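ネザウ、冬の読書月間を1月に開催 町じゅうの本棚をめぐる催しに、今年は「声の朗読室」も

湖畔の町ネザウ(Nesau)で読書の催しを続けてまいりましたフルヴム(Fluvum)は、1月、冬の読書月間を開催いたします。雪の残る静かな季節に、あたたかい飲み物を片手に本を開く時間を、今年もみなさまとご一緒できますことを、心からうれしく思っております。

この催しは、パン屋さんや銭湯、駅の待合室など、町のあちらこちらに小さな本棚を置かせていただき、通りがかりの方がどなたでも自由に手に取れるようにするものです。今年は800冊をご用意いたしました。絵本や料理の本、旅の随筆、少し背伸びをして読みたい長編小説まで、お子さまからご年配の方まで楽しんでいただける顔ぶれになったのではないかと、手前みそながら思っております。読みかけの本はどうぞそのままお持ち帰りになって、月末までにお近くの本棚へお戻しください。借りた棚と違う棚でも、もちろんかまいません。
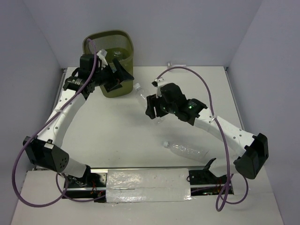
白い天板の作業台と2本のロボットアーム

また、今年から新しく「声の朗読室」を始めます。会場は、古い倉庫を改装した喫茶室リンデマン(Lindemann)の2階です。毎週月曜日の午後2時から、地元の朗読サークル「ヴィルニヴェッティ(Wirnivetti)」のみなさんが、冬にちなんだ短編や詩をゆっくりと読んでくださいます。聴くだけのご参加も大歓迎ですし、お気に入りの一節をお持ちいただければ、その場で読んでいただくこともできます(うまく読もうとなさらなくて大丈夫です!)。ご予約はいりません。参加は無料ですが、お飲み物を一杯ご注文いただけますと幸いです。

期間中は、本棚をめぐってスタンプを集める「しおりラリー」も行います。台紙は各本棚の横に置いてあり、全部そろった方には、町の版画教室で刷った手づくりのしおりを差し上げます。絵柄は湖の水鳥と、冬の林の2種類です。どちらもたいへん愛らしい仕上がりで、私どもも選ぶのに迷ってしまいました。

お問い合わせ
フルヴム 読書月間係 内線2929
受付時間 午前10時から午後5時まで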